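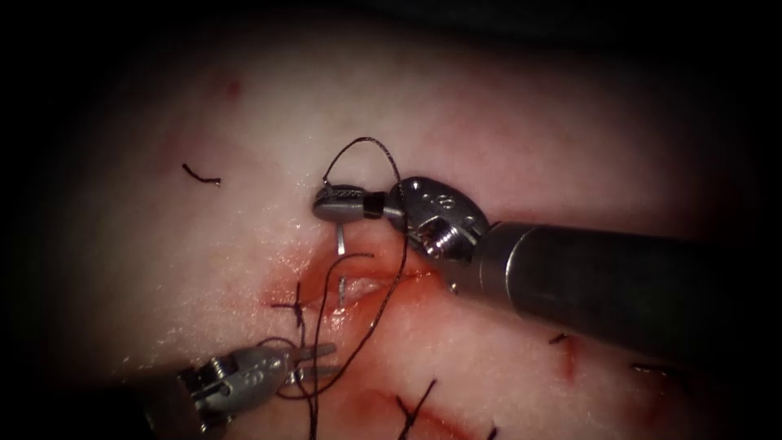
Second stitch going in, first knot on the left.

Last updated 2022-04-29

The suturing project for the robotics club is now in its second phase. Yuzuki Oshima and I share the console, one driving while the other keeps the log. Each session is 80 minutes, and we get through 6 pads a month, reusing each one until there is no clean area left to cut.

The task is a running order of separate stitches along one cut. Right arm drives the needle, left arm handles the thread. Driving is the easier half. The jaw holds the curved needle, the tip goes in at the upper lip, and the wrist does the turning. If you push in a straight line instead, the tissue drags and the exit point ends up too wide.

Thread is where the time goes. A loop tends to ride up over the needle driver, and the left jaws have to stay open and low, near the strands, without closing on the wrong one. We changed the left arm's motion scaling in October and the grabs got cleaner — the wraps did not.

Our score sheet (we named it Steneck) takes off points for tail length, spacing and dropped thread. My best so far is 9 out of 15. Yuzuki is ahead of me and keeps her tails shorter.

Next up is tying with the arms swapped. I also need to rewrite the log parser, which still drops the last line of every file.

3 comments
11 shares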